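The Case for Keeping the Intermission
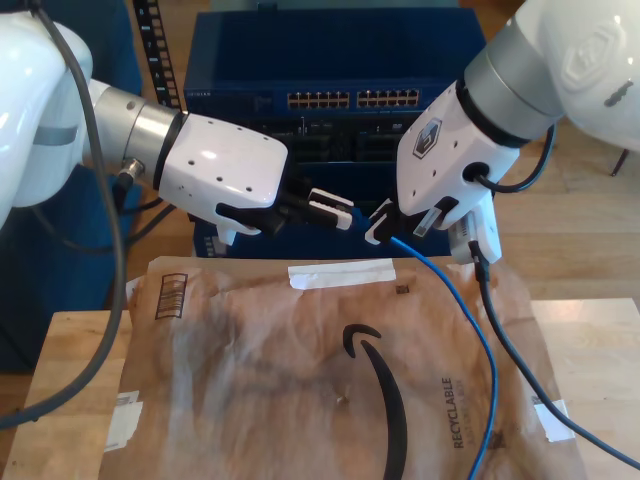 The decline of the intermission in long feature films deserves more serious attention than exhibitors have given it. When a picture runs beyond three hours, a planned pause is a reasonable courtesy to the audience, and it should be treated as part of the presentation.

The objections are familiar. Distributors argue that a break costs each screen a showing. Directors fear the loss of tension. Both concerns have merit, yet neither settles the question. The Prullow, a repertory house with 426 seats, restored intermissions in March for its season of historical epics. Its programmer, Cempaka Sutanto, set the pause at 19 minutes and placed it only where a film had a natural division. Attendance held steady, and fewer patrons left their seats during the second half.

Hagos Gidey's new drama "Donditz" shows what can be gained. Its first part closes on a village waiting for a verdict, and the silence that follows belongs to the story. Shown without a break, as it was at most theaters, the same passage feels abrupt.

Theaters should state the length and placement of any intermission when tickets are sold. Filmmakers, for their part, should be consulted before a break is added to completed work. Older films that were released with an intermission should be shown with it.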